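果物かご

果物かご(くだものかご)は、果物を入れておくための容器の総称である。台所、食卓、居間の棚、病院の床頭台などに置かれ、食べられるのを待つ果物と、食べられないまま存在を忘れられた果物の双方を収容する。素材は竹、籐、針金、合成樹脂など多岐にわたり、陶器やガラスの鉢で代用されることも多い。鉢を「かご」と呼ぶことの当否については、愛好家の間で長く議論があるが、果物の側から異論が出た例は知られていない。

目次
1 概要
2 歴史
3 構造
4 素材
5 収容物と配置
6 合成樹脂製のかご
7 手入れ
8 文化
9 関連項目

概要

果物かごの機能は、通気、運搬、展示の三つに大別される。このうち家庭で最も重視されるのは展示であり、通気は購入時の言い訳として用いられることが多い。運搬については、買い物袋から食卓までの数歩を担うにとどまる。

収納容器としての性能は高くない。ふたがなく、積み重ねると中身がつぶれ、底に何があるかは掘ってみるまで分からない。それでも冷蔵庫の野菜室に対して一定の優位を保っているのは、目に入る場所に置かれるためである。野菜室に入れた桃は発見されるものであり、かごに入れた桃は見て見ぬふりをされるものである、と整理する論者もいる。

なお、贈答用に詰め合わせた「果物かご盛り」は別項で扱う。こちらは透明なフィルムとリボンで厳重に包装されており、開封するまで果物を取り出せないという点で、日用の果物かごとは設計思想が異なる。

歴史

植物の茎や枝を編んだかごは古くから各地で作られ、果実や穀物の採集に用いられてきた。収穫用のかごと食卓用のかごがいつ分かれたかは定かでない。収穫かごの小さいものを家に持ち帰り、そのまま返さなかったのが起源だとする説が広く好まれているが、裏づけは乏しい。

丘陵の果樹栽培で知られるカプラル(Căpraru)では、嫁入り道具に柳のかごを加える習慣があった。地元の郷土資料室には大小のかごが184点収蔵されており、そのうち果物用と確認されたものは6点である。残りは卵、糸、子猫など、用途の記録がまちまちで、分類作業は中断している。

工業製品としての果物かごは、針金の量産とともに普及した。ツィソフ(Cisow)の金物工房が出した針金かごは、目が粗すぎてさくらんぼが残らず落ちることで評判となり、のちに「大玉用」と名を改めて販売が続けられた。かごそのものは改良されていない。

構造

一般的な果物かごは、縁、側壁、底の各部からなる。

縁は手で持つ部分であり、かごの寿命を決める。編みかごでは最初にほつれ、針金かごでは最初に曲がる。合成樹脂のかごでは厚みを持たせて丸く仕上げることが多く、これによって指が痛くならず、洗った際に水がたまる。

側壁には多くの場合、穴や隙間が設けられる。縦長の細い穴を並べたもの、格子状のもの、装飾的な模様を抜いたものがある。穴の大きさは収容する果物の最小径より小さいことが望ましいが、ぶどうの粒は房から外れた時点でこの原則の対象外となる。

底は平らなものと丸みを帯びたものに分かれる。平らな底は安定がよく、丸い底は果物が中央に寄る。中央に寄った果物は互いに押し合うため、もっとも熟したものがもっとも強く押されるという、果物にとって不公平な結果を生む。

取っ手は、弓形に渡したもの、左右に一つずつ付けたもの、縁の一部を持ち上げて手掛かりとしたものがある。弓形の取っ手は絵になるが、パイナップルが入らない。

素材

竹や籐は軽く、通気がよい。反面、湿気を吸うと黒ずみ、隙間に入った果汁は持ち主の記憶より長く残る。針金は丈夫で洗いやすいが、柔らかい果物に格子模様の跡を付ける。布を敷けば防げるものの、その布を洗う手間が新たに生じるため、たいていは二週間で敷かれなくなる。

グリルロウ(Grirlow)式と呼ばれる二段かごは、上段に軽いもの、下段に重いものを置く設計である。実際の使用では上段に果物、下段に輪ゴム、鍵、期限の切れた割引券が置かれる。

収容物と配置

代表的な収容物はりんご、バナナ、柑橘類、桃、梨である。りんごやバナナは熟す過程でエチレンを放出し、隣り合う果物の追熟を進める。固いキウイフルーツを早く食べたい場合には有効な性質であり、そうでない場合には水曜の朝にバナナがすべて茶色くなっている理由である。

配置に関しては、丸いものを中央に、長いものを周囲に沿わせるのが基本とされる。バナナは側壁の曲がりに合わせて立てかけると収まりがよい。ただし、この方法で整えられた配置は、最初の一つが食べられた時点で崩れ、以後修復されることは少ない。

合成樹脂製のかご

合成樹脂のかごは安価で水に強く、色の選択肢が広い。とりわけ黄色は台所用品の定番色の一つで、バナナやレモンを入れると中身が容器に溶け込んで見える。一方、赤い果物は黄色のかごの中でよく映え、りんごか桃かを遠目に判別しにくい場合でも、赤いことだけは確実に伝わる。

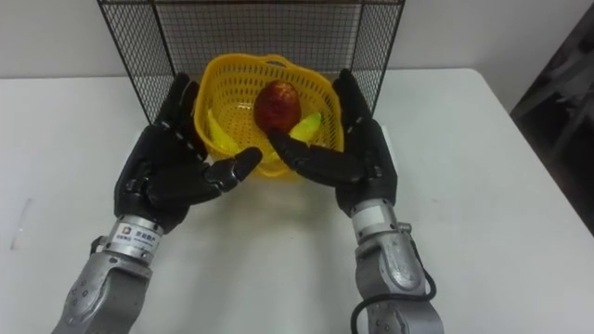
黄色い合成樹脂製の果物かご。側壁に縦長の細い穴が並び、底は細かい格子状。

日用品メーカーのゾミッツ(Zomitz)は、型番1155の角丸かごを長く製造した。カタログには「果物、パン、その他」とあり、「その他」の範囲をめぐる問い合わせが多かったため、後の版では「果物など」に改められた。問い合わせは減らなかったという。

手入れ

竹製および籐製のものは固く絞った布で拭き、陰干しする。合成樹脂製のものは中性洗剤で洗えるが、60度を超える湯は変形のおそれがあるとして避けるよう表示した製品がある。底の格子に詰まった汚れには古い歯ブラシが適する。洗う頻度に定説はなく、来客の前日とする家庭が多い。

文化

静物画において果物かごは欠かせない題材であり、画家は腐り始めた果物まで丁寧に描き込んだ。これを無常の表現と読む解釈が一般的である。家庭の果物かごにも同様の表現がしばしば見られるが、こちらは鑑賞の対象とされていない。

集合住宅の広告写真では、無人の台所にレモンだけを盛ったかごが置かれる。レモンばかりをこれほど買う住人がどのような生活を送っているのかは、広告からは読み取れない。

関連項目

ざる
パンかご
水切りかご
追熟
静物画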